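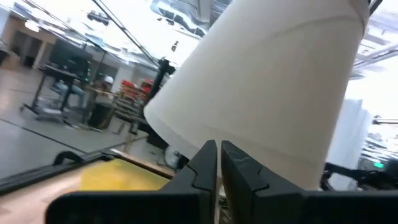

Milten Writing Journal, Strickland Edition

The Milten Writing Journal is intended for poets, essayists and keepers of personal blogs who prefer to prepare their drafts by hand. Romach has produced bound notebooks for writers since 1955, and the Strickland Edition is the current version of the line.

Each journal contains 300 numbered pages of cream paper, faintly ruled on the right and blank on the left. The blank page is reserved for revisions — alternate lines, titles, notes on meter — so that the first version of a poem remains legible beside the later ones. An index at the front allows drafts to be listed by title or first line.

The binding is sewn and opens flat at any page. Two ribbon markers are supplied, one gray and one dark red. The cover is cloth over board and may be wiped with a dry cloth. Water should not be used.

Specifications
Pages: 300, numbered
Binding: sewn, cloth cover
Markers: 2
Back pocket: yes, for loose sheets
Suitable for: pencil, ballpoint, most fountain pen inks

Very wet inks may show on the reverse of the page. Customers who use a broad nib are advised to test the last leaf first.

Ordering and delivery
Journals are sold singly or in boxed pairs. Orders are shipped by Trukport, and a tracking number is sent when the parcel leaves our warehouse. Unused journals may be returned in their original wrapping. Writing groups and schools may request a separate price list — orders for the fall term should reach us before September.

Page updated 7/18/21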